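Gondcombe Shared Workshop
Projects / Gallery / Ritine hand-held gripper

Ritine hand-held gripper: build and cloth trials
Page by Ánh Ninh. Build by Huệ Mạc and Ánh Ninh.
Last edited 20 Oct 2022

Ritine is a gripper with no arm behind it. A person holds it, closes the jaw by hand and carries out a job with it while a camera on the tool records. The recordings are then used to work out how a motor-driven version of the same jaw ought to move. The driven version is a separate build and has its own page under Geltgate.

The body is white and grey plastic, printed at the workshop and finished by hand. Notes on the parts come first, then the cloth work, then settings and open faults. Drawings are in the project folder on the workshop machine.

Body

The shell is in two halves, split along the long curve and held with M3 screws into brass inserts. Version one used self-tapping screws straight into the plastic. These stripped after the jaw had been opened up for cleaning a few times. Inserts go in with a soldering iron at a low setting; press slowly and stop just below the surface, then flatten with the back of a steel rule while the plastic is still soft.

Print with the outer curve facing up. It needs more support that way but the mating face comes out flat, and a gap at the mating face lets fluff into the slide. Wall thickness is four lines throughout. Infill makes very little difference to stiffness in this shape, so leave it low.

Finger pads

The pads are black rubber with a ribbed face. We tried three rib spacings. The widest held boxes and tool handles well but let thin cloth slip out sideways. The closest filled with lint and went smooth within an afternoon. The middle one is now standard and is the only one in the folder; please do not print backing plates from the old files.

Pads are glued to a backing plate, and the plate is screwed to the finger. Changing a pad means changing the plate as well. Degrease the plate before gluing. Leave overnight under a clamp.

Jaw slide

The moving side runs on a small linear rail. Dry grease only, as oil finds its way to the pads. The return spring is the weakest one that would reliably open the jaw with a lump of wet towel in it. A stronger spring gives a crisper feel but tires the hand, and the operator starts to hold things more loosely than they think they are doing.

Mass of the finger assembly, both sides with pads and plates, is 199 g. The first version was heavier and pulled the nose of the tool down.

Cloth work
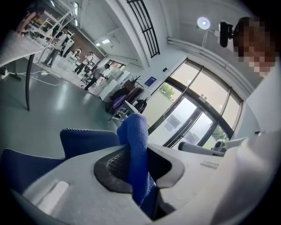
Blue terry cloth upright in the jaw against the ribbed pad. The zigzag-stitched border of the cloth is to the left.

Terry is the main test cloth at present. The loops catch on the ribs, so it holds at a low closing force, and it is thick enough that a fold can be picked up without pinching the table. Thin cotton is harder and is being left until the terry results are steady.

The basic exercise is a pick, a lift and a lay-down, with the cloth starting flat. Operators are asked to take a fold and keep clear of the corner. A corner pick is easier by hand but leaves very little cloth between the pads, and any error in the driven version then drops it. The stitched border is stiffer than the middle and wants to roll out of the jaw when taken edge on, so the approach should be square to the stitching where there is room.

Recordings so far come to 3213 clips. Each is one pick and one lay-down. Of the last batch of 100, 27 were thrown out, nearly all for the same fault: the operator had begun the move before the camera exposure had settled. The start tone has since been moved back by a second.

Camera and light

Exposure is locked once per session, with the tool pointed at the work surface. On auto it follows the brightest thing in view, and when the tool swings towards the windows the cloth goes dark. Locking it leaves the glass washed out, which does not matter for our purpose. White balance is locked at the same time. Mixed daylight and ceiling light gives a slow drift in the blues over an afternoon, so a fresh lock is needed after each break.

The lens is wide and its distortion is corrected later. Do not correct it on the tool. Refocus after any knock; the focus ring is held with a dab of nail varnish, and a crack in the varnish means it has moved.

Settings in use

Closing force: set by hand, limited by the stop screw
Stop screw: one and a half turns out from contact
Jaw opening: full at the start of each clip
Lens: fixed, locked with varnish
Clip naming: operator initials, cloth, running number

Open faults

1. The shell creaks at the mating face when gripped hard near the nose. Not a strength problem, but it can be heard on the recordings.
2. Terry sheds. The rail needs brushing out at the end of every session and the cover does not fully stop the fluff. Huệ is drawing a lip for it.
3. Left-handed use is awkward. The trigger can be reached but the wrist ends up turned outwards. A mirrored shell has been started and will need a different cable path.
4. The clip counter resets if the power is pulled while it is writing. Shut down properly.
5. Pad glue has failed once, on a plate that had not been degreased.

Next

The Geltgate version takes the same fingers and backing plates, with the trigger replaced by a geared motor. Rail and spring will stay as they are for the first trials. The motor mount is due in February, with the usual allowance for the printer being busy - bookings for the large bed go on the sheet by the door.

Anyone who wants to record a session should ask Huệ for the short induction, which takes roughly one tea break. Bring your own cloth if you want a different one tried, washed at least once and without fabric softener.

Back to Gallery
Next project: La, a belt-driven plotter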